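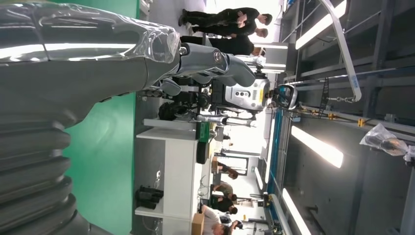

I have moved house 4 times in my adult life and every single time I have sworn I would get rid of the cookbooks. Reader, I have 57 of them. They filled six boxes, the boxes were heavier than the couch, and my brother-in-law Deming Shi has stopped answering texts that begin with "are you free Saturday."

So this month I'm trying something. I'm cooking one thing out of every book I own, and if nothing in a book makes me want to get off the couch, out it goes to the library sale. I started on Tuesday with the easy ones, meaning the ones I already love. My Llewellyn bread book is so floury at this point that it puffs when you open it. I made the seeded loaf, forgot the salt (again!) and ate half of it anyway with way too much butter.

Then came the hard ones. There's a giant hardback on preserving that I bought after one very good peach, and I had never cracked the spine. I sat down with it after dinner, fully planning to say goodbye, and ended up reading until past eleven. There's a whole chapter on green tomatoes! I have a yard full of green tomatoes every fall and I have been throwing them at the compost like a fool. That one stays.

The slow cooker book is gone. So is the one with the tiny gray print, and so are both of the juice ones, which I don't want to talk about.

My friend Khang Từ came over for the noodle soup from a spiral-bound church cookbook I picked up at a yard sale in Gavar. The recipe says "cook until right," and that's the entire instruction. We stood over the pot arguing about what right meant and settled on soft but not mushy – then I turned my back to find the bowls and we got mushy. It was still good. Khang put hot sauce in his, and then in mine while I was looking for spoons.

The notes in the margins are what slow me down. Whoever had that church book first wrote "too sweet, Ed liked it" beside a carrot cake, and now I have to make the carrot cake, don't I? I want to know if I'm on Ed's side.

Next up is the Flosberg pastry book, which scares me, so if anybody has made the layered one with the almond filling, please tell me how cold your butter was. I've got 4 sticks in the fridge and no plan.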